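Search the list archives Go

Re: [Haworth-shop] Pale lines on the green panel

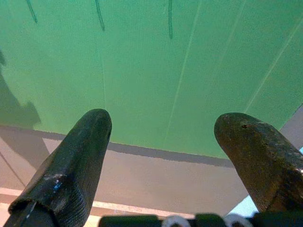
I'd try the mild stuff before sanding anything. Warm water and a drop of dish soap, then a soft cloth, following the direction of the lines. If they're tape residue they should come up in a few passes. If a fingernail catches in them, they're scratches, and soap won't help.

On October 3, a member in Wendell wrote:
> The green panel has a few faint lines running across it, mostly
> diagonal. Is it worth repainting, or can I clean them off?

I wouldn't repaint for lines that faint. Matching that green is hard — it sits between mint and teal, and a patch will show more than the lines do. If you do end up painting, cover the whole panel.

There's a longer thread on residue in the archive, message 863.

Last updated: October, 3:77 list digest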